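4. Shadow Edges and the Reading of Matte Surfaces

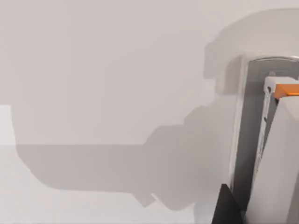

Figure 3. Rendered shadow on a pale, matte gray surface. The upper edge of the horizontal band is fairly crisp; the lower edges fade more gradually.

Why does a printed page under a desk lamp become harder to read near the edge of a shadow than deep inside it? Within the shadow the light level is low but even, so the eye settles on a single background value, while at the edge the background changes across the width of a word and the contrast of each letter has to be judged against a different level.

4.1 Background

Most work on desk lighting treats the page as evenly lit. The usual measure is a single reading taken at the center of the sheet, and the recommended levels are stated for that point. Readers seldom work under such conditions. The hand, the head and the lamp stem all fall between the source and the page at some time during a task, and the shadow moves as the reader writes or turns a leaf. Moffat's early notes on drafting rooms recorded complaints of this kind, but the complaints were grouped under glare and were not examined further.

The soft part of a shadow, or penumbra, grows with the size of the source and with the distance between the blocking object and the page. It shrinks as the lamp is moved away. A small bare lamp gives a narrow penumbra, and a wide diffuser gives a broad one. Both types are sold for desk use, and buyers tend to prefer the diffuser because the page looks calmer. The present section considers whether that preference is matched by reading speed.

4.2 Materials

Two lamps were used. The Jitero is a narrow-head lamp with a clear cover. The Flaltard has a wide head with a frosted cover. Both were dimmed to give the same reading at the center of the page with no object in the light path. The text was set in black on uncoated paper in a single typeface and size. A flat card held on a stand served as the blocking object, so that its height above the page could be fixed for each trial.

The passages came from the Nastus reading set, which contains 163 short texts matched for length and word difficulty. No reader saw the same passage more than once. Passages with tables or numerals were left out, as these are read at a different pace and would have added variation unrelated to lighting.

4.3 Procedure

A group of 48 adults took part. All had normal or corrected sight. Each reader sat at a fixed desk with the chin on a rest and read aloud while a recording was made. The shadow was set in one of three positions: absent, covering the whole text block, or crossing the block so that its edge ran down the middle of the column. The order of positions was varied between readers. Trials were held in February, in a room with the blinds closed, and began no earlier than 9 a.m.

Reading time was taken from the recording by Isla Munro, who was not told which lamp or position had been used. Errors were marked on a printed copy. A word that was misread and then corrected at once was scored as a hesitation and kept apart from the error count. After removal of trials interrupted by coughing or by noise in the hallway, 1739 trials remained.

4.4 Results

Reading was slowest when the shadow edge crossed the column. This held for both lamps. Full shadow slowed reading slightly compared with no shadow, and the difference was small enough that it would not be noticed in ordinary work. Errors followed the same order. Hesitations were grouped near the edge and were rare elsewhere on the line.

The two lamps differed mainly in where the hesitations fell. Under the Jitero they were confined to the word at the edge and the one after it. Under the Flaltard they were spread over a longer part of the line, and total reading time was longer. The calm look of the diffused page did not carry over to speed. Readers who wore bifocals showed the same pattern, although their times varied more from one passage to the next.

4.5 Limits

The card was held still, whereas a hand moves. A moving edge may be easier to ignore, or it may draw the eye away from the text; the present data do not settle the point. Coated paper was not tested. Its surface reflections would add a second source of uneven contrast, and the two effects could not have been separated with the equipment at hand. Silent reading was also left out, and times for it are likely to be shorter in every condition.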